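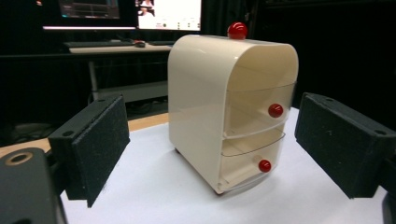 Lists > Small Storage > Messages
2 min read

From: Belmiro Cordeiro
Subject: Re: cream cabinet with red knobs

Hello Shireen and all,

On Shireen Hlongwane's message:

> I am looking for a small plastic cabinet for my sewing
> corner. Two drawers would be enough, and I must see
> what is inside without opening. Does anybody have
> one that stands well on a table? Mine from Grasent
> slides every time I pull the drawer.
> Shireen

I have one which may suit you. It is cream plastic, with the top rounded down into the sides, and it has two transparent drawers with a curved front. Each drawer has a red round knob, and there is a bigger red ball on the top. Please note that the lower drawer is more shallow than the upper one. I keep bobbins in the lower and buttons in the upper, when it is in use. One evening I counted the buttons and there were 402, so for its size it takes a good quantity.

Above the upper drawer there is an open space with an arch. I put there my tape measure, but flat things are also possible.

About the sliding: it has small feet of dark red color. On my table it moves a little if the drawer is full and I pull quickly. With one hand on the top ball it stays in place. A cloth under it also helped me.

For cleaning I use only warm water and a soft cloth. Barrett wrote in July that he used a strong cleaner on his clear drawers and they became cloudy, so I would not try this.

If you want it, I can bring it to Ashworth when we meet. I would like to ask in exchange a few zippers, any color except white.

With kind regards,
Belmiro

3 replies
Shares: 0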